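Setting Up Subtitles in Cluren Player

I rewrote this section on November 9, 2019, so if your menus look older than mine, update first and then come back!

1. Open Cluren and go to Library, then Add Folder. Pick the folder with your anime episodes in it. Mine has 114 files (yes, I rewatch things) and it scanned in under a minute.

2. Click any episode, then Tracks. If you see "Subs: none," the file came without them and you need the Skudley add-on.

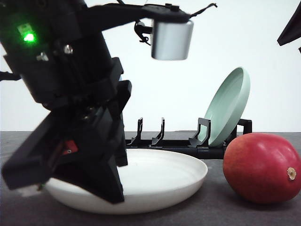

Black arm with a green LED on one housing.

3. Under Add-ons, turn on Skudley and choose your language. Hindi and Spanish sit way down the list, so just type the first letters.

Note: Skudley matches by file name. Keep the show title and episode number in there, or you'll get lines from some other series (it happened to me all through a season of Magesa, and I watched two episodes before I caught on).
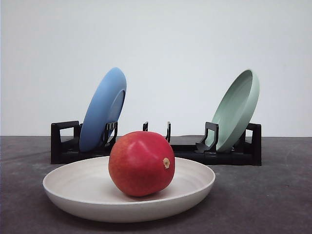
4. Press play and check the timing against the first spoken line. Subs running late? Tap the left bracket key. Each tap moves them 100 milliseconds.

5. Set the font size. I like 166 percent on the TV and the default on my laptop.

Caution: don't hit Reset Library to fix one bad episode. It wipes every timing change you've saved, for every show. Right-click that episode and pick Reload Subs.
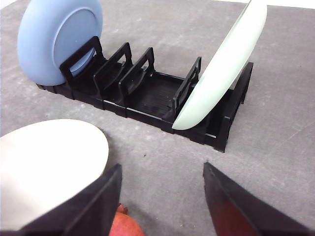 Black dish rack on a gray surface.

6. Happy with it? Choose Save for Series and the rest of the season will use the same settings.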